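How to Budget for a First Robot Arm

Start with the job. Write one sentence that says what the arm will pick up, where it will put it down and how often. At Candham our sentence was "move small parts from a tray to a fixture, two shifts a day." If you can't get it into one sentence, you aren't ready to ask for quotes.

Step 1. Try the task in simulation before you price anything. A simple pick-and-place with plain cubes is enough to compare arms on reach and wrist angles. Load the model of each arm you are considering and run the same moves with each one. Keep notes on any position where the elbow or wrist ends up somewhere awkward.

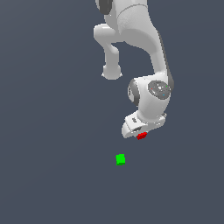

Save every run under the name of the arm and the gripper. Valbona Delić, who does our purchasing, asks for these files before she will look at a quote, and it has cut down on arguments later.

Step 2. List what the arm price leaves out. Ours left out the stand, the gripper fingers, the safety scanner, the cabling and the training. The fingers were $405 a set and we ordered 2 sets. The stand and its anchors came to $2,531 - more than we had set aside for all the extras together.

Step 3. Get at least two quotes on the same parts list. We sent ours to Indari and Drundance. Ask each seller to show delivery, setup and support as separate lines, or you won't be able to compare them.

Step 4. Plan the spending over 18 months. Put the arm and stand in the first quarter, then training, then spare parts. Leave a line for programming time even if your own people will do it.

Step 5. Check the lead time again on the day you order. Our August quote from Drundance had a delivery date that had slipped by the time we signed. If the cell has to be running by a fixed date, get that date written into the purchase order.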